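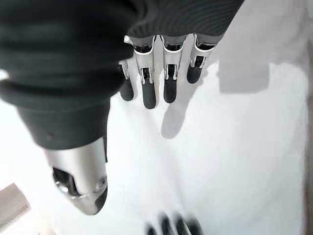 One reader wrote to Mekix that her telescope had sat by the kitchen radiator all evening and then showed nothing but a shimmering blur, and she asked whether the mirror was at fault.

In most cases it is not. A telescope kept in a heated room should be placed outdoors, capped, for 40 minutes before use.

Dew and storage

Fit the dew shield before the tube goes out. Do not wipe a misted lens. Bring the instrument indoors with its caps on, leave it in an unheated hall overnight – a porch will do – and remove the caps in the morning.

Dust on a mirror should be left alone unless it is heavy. Use a hand blower, never kitchen roll or window spray.

Eyepieces keep best in a lidded box with a sachet of silica gel. Replace the sachet each May.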